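The Makulik Goes Second

Wubit Hadgu had been awake since the phone rang with the news that the second gripper was through customs, and by the time Ignacio came up the stairs with the box under his arm she had already cleared the bench, lost the good screwdriver, found it again and eaten both of the pastries.

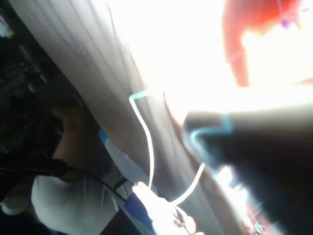
"You ate mine," said Ignacio Núñez.

"I ate mine and then I ate one that was near it. Open the box!"

He opened the box. The Makulik lay in gray foam, smaller than either of them had pictured it, and Wubit made a noise like somebody seeing a puppy. She lifted it out with both hands. The fingers moved a little when she pushed them with her thumb, and then came back, slow and smooth, and she did it again, and again, until he took it away from her.

"We said the Plarkunik first," he said. "You wrote it on the wall."

She had, too. It was there in marker on the whiteboard over the sink: PLARKUNIK, THEN MAKULIK, 20 TRIES EACH, NO CHEATING. The "no cheating" was underlined and aimed at her. She had a habit of nudging a thing a little closer if the gripper was having a hard day.

The job was cables. Hailu, which was the two of them plus an uncle's money, had promised a repair shop called Rorport an arm that could pick a charging cable off a pile of cloth and hang it on a hook. It had sounded like the easiest job in the world when she said yes to it. A cable! A child could do it. A child could do it because a child has fingertips, and a grandmother telling it to be careful, and doesn't pick up half the tablecloth at the same time.

So they ran the Plarkunik first. It was a strong, blunt, cheerful sort of gripper (her word, cheerful, and Ignacio had given up arguing about it) and it went at the cable like a dog at a sock. The first try it got the cable and a fistful of cloth. The second try it got only cloth. On the third it got the cable by the very middle, lifted it, and held it there with both ends swinging, and Wubit was up on her toes with her fists under her chin.

"Hook," she whispered. "Hook, hook, hook."

It missed the hook by the width of a pencil and let go.

"That's a miss," said Ignacio, and wrote it down.

"That's a beautiful miss. Did you see how it carried it?"

"I saw. It's still a miss."

They went on like that through the morning. He read out the number of the try, she pressed the key, the arm went down, and the wrist camera sent its picture to the laptop, mostly blur while the arm was moving and then suddenly sharp when it stopped. She loved that moment. Everything smeared and sliding, and then there was the thread in the cloth, clear as anything, as if the arm had put on its glasses. She had tried to explain this to her mother once and her mother had said, "And do they pay you for it?"

The Plarkunik finished with 5 good hangs out of 20. Ignacio drew a box around the 5.

"It's better than November," Wubit said.

"In November it threw the cable in the sink."

"So it's better!"

Swapping the grippers took longer than it should have. The new one wanted its screws a size smaller, and the connector faced the other way, so the lead had to go up and around the wrist, and then the arm couldn't turn as far, so they took it all off and started over. Ignacio lay on his back under the elbow joint with a flashlight in his teeth. Wubit passed him things. She passed him one wrong thing, and he held it out to the side without a word until she swapped it.

When the Makulik came alive it gave one small click and opened. Its fingers were narrow, with soft pads at the ends, and she had read the setup notes so many times that she knew the line for the pads by heart: setting 601, light touch. She typed it in.

"Ready?" he said.

"No. Wait. Yes."

The arm went down more slowly than she was used to. She had forgotten that she'd lowered the speed. The pads came in from either side, brushed the cloth, and stopped. Nothing closed. The two of them leaned in from opposite sides of the bench until their heads were nearly touching.

"Is it stuck?" said Ignacio.

"It's feeling for it."

"It doesn't feel for things, Wubit, it has a force limit."

"Shh."

The fingers slid together along the fold, so gently that the cloth hardly moved, and closed, and up came the cable with nothing else in its grip at all. Wubit forgot every word she knew in three languages. The arm swung, slowed, dipped. The loop went over the hook and stayed there.

Ignacio looked at the hook for a long time. Then he picked up the pen.

"One," he said.

"Write it bigger."

He wrote it bigger. She had already taken the cable down and dropped it back on the cloth in the worst tangle she could manage, because she wanted to know, right now, whether it could do it again, and she was careful not to nudge it even a little.

"Try two," said Ignacio, and she pressed the key.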